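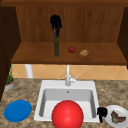 The owner of Skotlow, a two-person business that repaints and repairs kitchen cabinets, started out doing something else. She drove a delivery route for 12 years and took her first cabinet job as a favor to a neighbor in March.

"I charged 300 dollars and lost money on it," she said. "I didn't know how long sanding takes."

The shop is in Bumetcombe, behind a tire store. She and her business partner do the doors there and the frames at the customer's house. Most of their work comes from people who have been quoted for a full remodel and want to hear a second number.

She tells a good share of them to leave the boxes alone. "If the boxes are square and the hinges hold, keep them. Change the handles, fix the finish, and live with it for a year."

Handles come up in almost every visit. Customers pick them from a photo and don't think about how they feel in the hand.
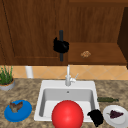

A long vertical handle on a wood-grain cabinet door.

"I like a long pull on a tall door," she said. "You can grab it anywhere. My mother has bad hands and she can't use a small knob anymore."

She buys hardware from a supplier called Plirnex and primer from whoever has it. She used to order handles one kitchen at a time. Now she keeps 300 in stock, in coffee cans.

Her partner handles the estimates. He said the hardest part is telling people what water has already done. Doors next to a sink go first, usually along the bottom edge.

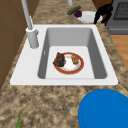
"They wipe the counter and it runs down the front," he said. "Then it sits there. I've pulled off doors that looked fine and the bottom was like bread."

He recommends sealing the lower edge before anything else gets painted. It takes some 40 minutes for an average kitchen, and he no longer charges for it separately.

The two are now booked into the new year. Their next big job is at the Barbosa apartments, where the landlord wants every unit the same color. She tried to talk him out of white.

"He wants white," she said. "So we'll do white."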